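Damonitz open day - quick notes before I forget it all

Back from the open day at the Damonitz back and joint clinic. Written mostly on the train, so excuse the state of it.

Got there at 10am, doors already open, queue for badges. Fee for visitors nil, parking not. The building used to be a printworks and still has the loading bay, now a ramp for people who can't manage steps. Good handrails both sides. Cold in the corridor.

First stop the gait room. A long walkway, 70 pressure pads under a rubber floor, you walk up and down in socks and get a printout of how you put your weight. Mine leans left. The physio said that's common after a knee operation, even years on, and didn't seem bothered. They use the walkway for hip replacement patients at six weeks and again at six months. She said they see 2,000 patients a year across the whole clinic, hips and knees being the bulk of it, then shoulders.

Then the Certon talk. Certon is the home exercise programme they've been running for frozen shoulder - 115 people on it so far, all from the local surgeries. Short sessions, three a day, no equipment apart from a towel and a door frame. I liked that. My own shoulder leaflet (different hospital) had eleven exercises and I did two of them. Someone asked about injections and got a proper answer: they can help early on with the pain, less so once it's gone stiff. Slides were hard to read from the back, and the mircophone kept dropping out.

Lunch. Soup, rolls, decent coffee. Sat with a couple who had come over from Polishchuk, two buses, to ask about waiting times. They were told fourteen weeks for a first appointment, which they thought was long, and so do I.

Afternoon was the hydro pool. Smaller than I expected, very warm, hoist at one end. Classes for arthritis in the mornings, post-op after 2pm. You need a referral and a closed wound, they were firm on that. Changing rooms fine, lockers a bit low if you can't bend.

Last bit was the Cendement room, which is the new pain management course. Eight weeks, in a group, lots on pacing and sleep. 314 people have asked to go on the list and there are only two groups running, so you can do the sums. The nurse was very good on flare-ups - keep moving a little, don't save it all up for the good day and then overdo it. Wish I'd heard that ten years ago.

Left at 4pm with a bag of leaflets and sore feet. Would go again in June if they repeat it, definately earlier, and with a cushion for the talk chairs.

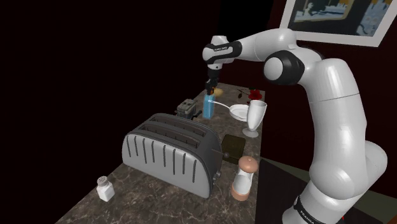
Oh and the referral forms - ask at the front desk, not the pool desk. Pool desk sent me back twice. Your own surgery can print them as well.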